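May 2024, Tuesday. Dye bench, Drorside workshop.

Reinaldo wants these entries typed up from now on, on the grounds that my handwriting has cost us one vat of madder already. It was the seven that looked like a one. I maintain it looked like a seven.

Indigo vat, the fructose one. Fed it Friday, left it alone over the weekend, came in to find the surface flat and the liquid underneath a murky teal. Should be amber going on green, with a coppery skin on top. pH strip says it has slid well below where I like it. Added lime in two small doses with a long wait in between, stirred without splashing, lid back on. Went and did something else, the hardest step in the whole procedure and the one I have been skipping for years.

Something else was the wash test on the Naidu batch. Naidu is the yarn we bought cheap from the mill clearance, and I am starting to see how it came to be on clearance. It takes color beautifully and then gives it back in the first rinse. Skein 819 (my numbering, don't look for logic in it) went through at 30 C with a teaspoon of neutral soap, and the water came out the shade of a swimming pool. Second rinse a bit better. Third rinse I stopped looking at and just emptied.

Theories, in order of how much I want them to be true:

Poor scour. There is some kind of spinning oil on it, you can smell it when the yarn is warm. The dye sits on the oil and the oil leaves. Fixable. Long hot soak with soda ash, then try again.

Dips too long and too few. I did 2 long ones when I should have done a string of short ones with proper airing. Also fixable, mostly by having a different personality.

Vat was already going off when I dyed it. Likely, given the state of it this morning. If so the whole batch is suspect and I get to tell Brirnura that their order will be late, again. They were very gracious the last time. I would not want to find out how many gracious emails they keep in stock.

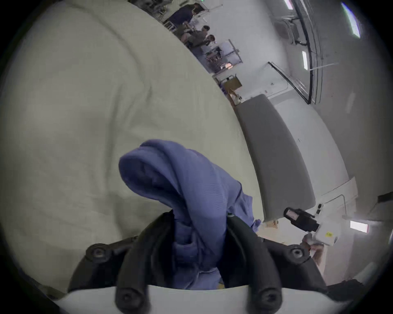 Set up a proper comparison so that I can stop guessing. Cut the leftover Naidu into short hanks and split them into scoured and unscoured. Half of each gets short dips, half gets a long one. All tied with cotton string, knots for labels: one knot scoured, none unscoured, loop at the end for short dips. Reinaldo asked why not use the tags. The tags are paper. We have had this conversation.

Scour went on before lunch. Water turned the color of weak tea inside the first 20 minutes, so theory one is looking healthy. Left it at a low simmer, turned off the heat, let it cool in the pot. Rinsed and the smell is mostly gone. The yarn feels rougher, a bit like it has had bad news.

Checked the vat again after lunch. Coppery film starting at the edges, small blue bubbles in the middle where I stirred. Tested with a scrap of old pillowcase: came out yellow-green, turned blue in the air while I stood there feeling clever. Color even enough. It is alive. I would still give it the night before trusting it with anything that has an invoice attached.

Other business. The Wusent scale is drifting. Put the brass weight on it, read it, took it off, put it back, got a different number. Changed the battery and it now drifts with more confidence. Until it is replaced, weigh everything on the old balance, and yes, that means finding the tray for the old balance. Last seen holding somebody's sandwich.

Also the lightfastness strips in the south window have been up since the start of the month. Weld is hanging on. The logwood purple has faded to something I can only call "landlord". I have written it down as brown-gray for the official sheet. Indigo strips have not moved at all, whatever else one says about indigo.
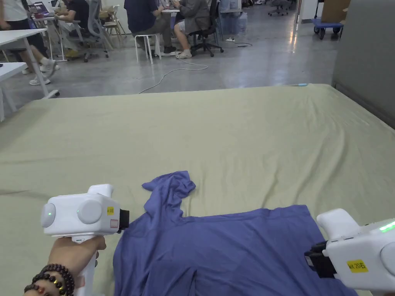

Blue-violet T-shirt on the pale olive sheet, white grippers holding it from both sides.

For tomorrow:
Check pH before touching anything. Before coffee, even.
Wet out the test hanks a full hour ahead, squeeze well, no dripping into the vat.
Short dips first while the vat is fresh, long ones after. Air everything on the outside line if it isn't raining.
Vinegar rinse at the end for all of them, then the same wash test as skein 819 so the results can be compared.
Write to Brirnura. Draft it tonight -- be brief, do not use the word "journey".

R. adds: the tray is in the second drawer under the sink. The sandwich was his.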